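회의록 - 공동주방 운영 모임 (Wovholm 2층)

시간: 저녁 7시 시작, 9시 조금 넘어서 끝
참석: Oluf Hafþórsson, Aníbal Valente, Alcides Marinho, Tarek Ait Brahim
불참: Eduardo Belmonte (서면 의견 보냄, 4번에서 읽음)
기록: Tarek

급하게 적음. 틀린 데 있으면 다음 모임 전까지 알려주세요.

## 1. 지난 회의록 확인

- 수정 하나. 지난번 "배수구 청소 담당 Alcides"로 되어 있는데 Aníbal이 맞음. 고침.
- 나머지 이의 없음. 통과.

## 2. 예약표

- 저녁 시간대 겹침 계속 생김. 종이표랑 온라인표가 따로 놀아서.
- Oluf: 종이표 없애자. 두 군데 쓰니까 한쪽은 늘 틀린다.
- Alcides 반대. 위층 어르신들은 종이표만 보심. 없애면 그냥 안 쓰실 거라고.
- 한참 얘기함. 절충안: 종이표는 남기되 종이에 쓴 예약도 온라인에 옮겨 적어야 확정. 옮기는 건 Alcides가 매일 아침에.
- 한 번 예약에 최대 3시간. 더 필요하면 앞뒤로 비어 있는지 보고 단톡방에 먼저 물어볼 것.
- 취소는 전날 저녁까지. 당일 취소 벌칙 얘기도 나왔는데 결론 없음, 다음으로 미룸.
- 명절 전 주는 따로 표 만들기로. 작년에 전 부치는 집이 한꺼번에 몰려서 난리였음. 이번엔 September 들어가면 바로 신청 받음. Oluf가 양식 초안.

## 3. 냉장고

- 이름 없는 통 또 많음. 뭔지 모를 국물 하나 Aníbal이 버림. 주인 나타나서 좀 어색했다고 함.
- 규칙 다시: 이름 + 넣은 날짜. 둘 중 하나라도 없으면 청소 때 버림.
- Tarek: 버리기 전에 사진 찍어서 단톡방에 올리고 반나절은 기다려주자. → 찬성 다수. 그렇게 함. 단 냄새 나는 건 바로 버림.
- 아래 칸은 공용 (간장, 된장, 식용유, 식초). 공용 칸에 개인 거 넣지 말기.
- 냉동실 성에 심함. 전원 내리고 녹여야 하는데 그 사이 음식 둘 데가 없음. Alcides가 Follville 쪽 공동주방에 하루 맡길 수 있는지 물어보기로.
- 문 고무 패킹 헐거움. 일단 닦아보고 안되면 교체.

## 4. 요금

- 현재 1회 이용료 2,000원. 가스비 올라서 부족하다는 얘기.
- Eduardo 서면 의견 (그대로 옮김): "올리는 것 자체는 괜찮습니다. 다만 커피만 내리러 오는 사람과 김장하는 사람이 같은 돈을 내는 건 이상합니다."
- Oluf 동의. 화구 쓰는 경우랑 안 쓰는 경우를 나누자고 함.
- Aníbal: 나누면 누가 확인하나. 결국 양심에 맡기는 건데 그럼 지금이랑 뭐가 다른지.
- Alcides는 이용료 그대로 두고 김장철에만 추가로 받는 안.
- 표결 안 함. 자료 부족. Tarek이 최근 가스 고지서 모아서 다음에 가져옴.
- 그때까지 2,000원 유지.
- 돈통 열쇠 하나는 Oluf, 하나는 Aníbal. 변동 없음.

## 5. 김장 날

- 배추 80포기로 정함. 작년보다 늘리자는 의견 있었는데 절일 통이 모자람.
- 절임배추로 살지 직접 절일지. 직접 절이면 전날 밤에 뒤집을 사람 필요함. Aníbal 자원. Oluf도 같이.
- 고춧가루는 Nogueira 상회에서. 작년 것 괜찮았다는 평. Alcides가 가격 문의. 빻은 굵기 중간으로 해달라고 꼭 말하기, 작년엔 너무 고왔음.
- 젓갈: 새우젓은 다들 찬성. 멸치액젓 넣을지로 10분 넘게 얘기함. 결국 두 가지로 담그고 통에 표시.
- 채식하는 집 몫은 젓갈 빼고 다시마 국물로. 양념 먼저 덜어둬야 함. 나중에 덜면 늦음!!
- 큰 대야는 Uston 주민회에서 빌림. 돌려줄 때 깨끗이 씻어서. 작년에 한 소리 들음.
- 점심은 수육. 고기는 Oluf 주문. 밥은 각자 집에서 조금씩 가져오기.
- 아이들 오는 집은 미리 말해줄 것, 칼 쓰는 자리랑 떨어뜨려 앉히려고.

## 6. 칼, 도마

- 칼 무딤. 숫돌은 있는데 쓸 줄 아는 사람이 Aníbal뿐. 다음 모임 끝나고 가는 법 알려주기로.
- 도마 구분: 고기/생선/채소. 지금 섞여 쓰임. 손잡이 쪽에 글씨로 크게 적기.
- 생선 도마는 쓰고 나서 꼭 세워서 말리기. 눕혀 두면 냄새 안빠짐.
- 큰 냄비 뚜껑 하나 안 보임. 가져가신 분 돌려주세요. 혼내지 않음.

## 7. 기타

- 환풍기 소리 큼. 필터 먼저 빼서 씻어보고 그래도 시끄러우면 수리 부름. 담당 Tarek.
- 밤 늦게 믹서기 돌리지 말아 달라는 옆집 부탁. 10시 이후 금지로 적어 붙임.
- 음식물 쓰레기통 안쪽 봉투 꼭 씌우기. 안 씌우고 버린 사람 있음, 씻느라 Alcides가 고생햇음.
- 단톡방에 광고 올리지 말기.
- 새로 오는 이용자 안내문이 너무 김. 한 장으로 줄이자. Eduardo한테 부탁해보기로 (본인 없는 자리에서 정한 거라 확인 필요).

## 할 일

| 누가 | 무엇 |
|---|---|
| Oluf | 명절 전 주 신청 양식, 수육 고기 주문 |
| Aníbal | 배수구, 절이기 전날 밤, 칼 가는 법 |
| Alcides | 예약 옮겨 적기, 고춧가루 가격, Follville 문의 |
| Tarek | 가스 고지서, 환풍기 필터, 도마 글씨 |
| Eduardo | 안내문 줄이기 (확인 중) |

Uston 대야 빌리는 건 담당 안 정함. 단톡방에서 정합시다.

다음 모임 같은 장소, 저녁 7시. 요금 건 먼저 다룸. 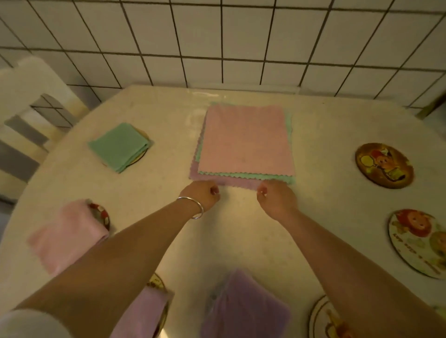 종이표에만 이름을 써 놓으면 예약이 된 건가요?

온라인표에 옮겨 적혀야 확정입니다. 옮기는 일은 Alcides가 매일 아침에 합니다.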